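Televoting and Contests

Question
Can an online vote for a song contest be trusted if they won't publish the totals?

Asked in June. 3 answers. 2751 views

I sing backing vocals in a band that got through to the last stage of the Kosero Song Night. It's a regional thing, 9 acts, one evening, streamed on the organisers' own site. The winner gets studio time and a slot on the bill at Fahy later in the summer. Half the score is a jury and the other half is a public vote run through a company called Jonomis.

We came eighth, and before anyone says it, I'm not claiming we should have won. We were flat in the second verse and I know whose fault that was (mine). What bothers me is the vote. The results were read out as points only. First place in the public vote gets 12, second gets 10 and so on down. No number of votes was given for anyone. I wrote and asked and got a reply saying "the full breakdown is not made available in order to protect participants". Protect us from what?

The rules say one vote per email address. I tested it with two addresses of my own on the same phone and both went through, no code to type in, no link to click. The stream counter said 770 watching when voting opened. The presenter then told us "thousands" had voted. Maybe people voted without watching, but I find that hard to swallow.

Is this normal? Is there any way to get the real numbers, or is "points only" just how it's done now? I'd also like to know if it's worth entering next year.

Answer 1 (accepted)

I've helped run the voting side of two small contests, neither of them this one, so take this as general.

Points only on the night is normal. It keeps the show moving and it spares whoever came last from hearing that eleven people voted for them. Points only for ever is less normal. Most contests I'd bother with put the totals up a few days later, even if it's a dull table on a page no one reads. When an organiser won't do that for a prize with some value to it, my first guess is that the totals are embarrassingly small. My second guess is that they've never looked at them properly. Cheating comes a fair way down my list, but you can't rule it out either, and that is the trouble with keeping the numbers back.

Your email test matters more than the points. A vote that takes any address without confirming it is a vote for whoever has the most patience. One keen cousin with an evening free could shift the order in a field of 9. I wouldn't believe "one vote per email address" means anything unless the address is checked.

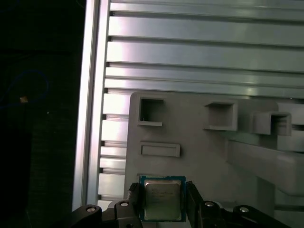
As for the 770, be careful with it. Stream counters show how many are connected at that moment, and some count a family round one telly as a single viewer while others count a refreshed page twice. People also vote from a link a friend has sent them and never see a note of the show. So thousands of votes from 770 viewers is possible. I'd still want to see it written down by somebody with their name under it.

What I'd do, in this order:

Read the rules again and look for the words "verified", "audited" or "independent". If they're in there, ask who did it and when. If they're not, you've learned something.

Ask for one figure only, the total number of valid votes cast for all acts together. That can't embarrass any single act, so "to protect participants" doesn't work as a reason to refuse. Ask as well how many votes were thrown out. If the answer is none, I'd be very doubtful that anyone checked.

Ask the other acts to sign the same letter. One band that came eighth looks like sour grapes, fair or unfair. Five acts including one of the top three is harder to brush off.

I doubt you can force them. It's a private contest and you agreed to the rules when you entered. If you paid an entry fee, you may have more to stand on, but that depends on what was promised and I'm not going to pretend I know.

On entering again: ask for the voting rules in writing before you send the form. If they're the same as this year's, go for the stage time and treat the public half as a raffle.

Answer 2

It's all fixed, always has been. The Purkeo one was the same, the winner had the biggest coach party and the jury "happened" to agree. Don't waste your time.

Comment from the person asking: Do you have anything on Purkeo, or is that just a feeling?

Comment: Everyone who was there knows.

Comment: I was there. The winner was good. The coach party was loud, I'll give you that.

Answer 3

Mostly agree with the accepted answer but I'd push on the jury half too. People get worked up about the public vote and leave the jury alone, when a handful of jurors can move the result far more than a few hundred strangers. Were the jury scores given juror by juror, or added up first? Did any of them teach, record or manage one of the acts? In a regional contest it's hard to find people who haven't.

Also, how were ties broken? If the rules say "at the discretion of the organiser" then I wouldn't spend long on the email addresses.

And check how the two halves get joined up. If both are turned into 12, 10, 8 and so on, an act can win the public vote by a single vote or by a mile and get exactly the same reward. That isn't crooked, it's a common way of doing it, but it does mean the totals you're after might not change where anyone finished.

Comment from the person asking: Jury scores were added up first. One juror has a studio. I don't know if it's the same studio as the prize, but I'm going to ask now. I've sent the letter about the valid vote total, with four other acts on it. Will post if they answer.

Comment: Did they?

Comment from the person asking: They said it had been passed to Jonomis. Jonomis say to ask the organisers.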